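5. Headset and marker cube: fitting and daily check

This section covers the tracked headset on the Ivwood tabletop cell. Do it at the start of every shift, and again whenever someone has "just borrowed it for a second."

Before you start

The arm must be in hold, with the Stivetti controller showing code 1378. Any other number means the arm has its own plans, so go back to Section 2.

Caution: The cube on top of the headset is not a handle. It looks like one. Lifting by it shifts the calibration, and you get to spend the afternoon in Section 7.

Fitting

1. Sit down first. Adjust the chair now, while you can still see the levers.

2. Look over the printed faces of the cube. Wipe off fingerprints with a dry cloth. If a corner of a print has lifted, replace the whole face — tape shines, and the tracker hates shine.

3. Lower the headset from front to back, holding it by the sides. Keep your fingers off the camera modules.

4. Let the cable hang down your front to the table. Leave enough slack to turn your head both ways without towing anything.

5. Steady the headset with one hand on its side and rest the other on the tabletop, well inside the work area. Hold still until you hear two beeps. 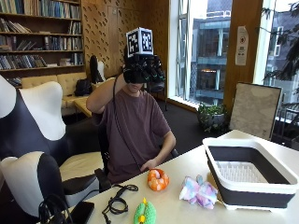 Aurélien Gautier reports that he never hears the second beep unless he takes his hand off the headset first, and asks whether the manual has the order wrong. It doesn't, but his strap was loose. If the second beep only comes when you let go, tighten the strap by 2 clicks and repeat step 5.

6. Turn your head slowly left, then right. The cube outline on the Mistent display should follow without jumping. A small lag is normal. A cube that wanders off by itself is a loose mount.

7. Set out the task objects only after the outline is steady. Soft things such as cloths and crocheted toys may go down in any old heap; the Tawfik task set was chosen with heaps in mind.

Note: If tracking drops more than 5 times in a shift, write it in the log. "Acting weird again" is not a log entry, however accurate.

Taking it off

Put the arm back in hold, wait for the beep, and lift the headset by the sides. Coil the cable loosely and leave it on the table, clear of the chair wheels.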